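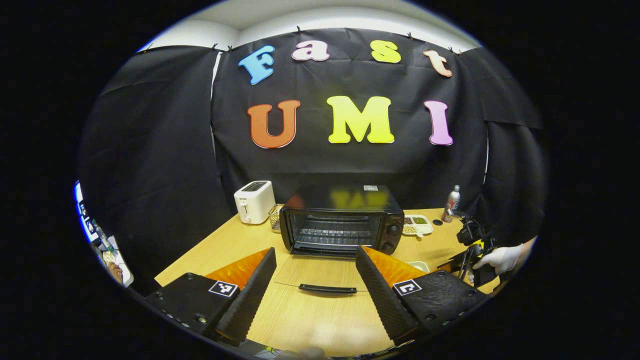
Deltley ceasefire monitors get two more months

I've been following the Deltley border talks since May, and we finally have a bit of movement. Both sides agreed late this afternoon to let the monitors stay another two months, which is longer than I'd have bet on!

Chathurika Herath, who heads the mission, told reporters that 3,079 people had crossed back to their villages, mostly through the Elter checkpoint. Eight of the 11 posts along the river are staffed again (the other three are still waiting on radios and fuel).

Lorcan Scanlon, speaking for the mediators, wouldn't be drawn on a prisoner swap. I asked him twice. Talks pick up again in Claremum at 8 a.m.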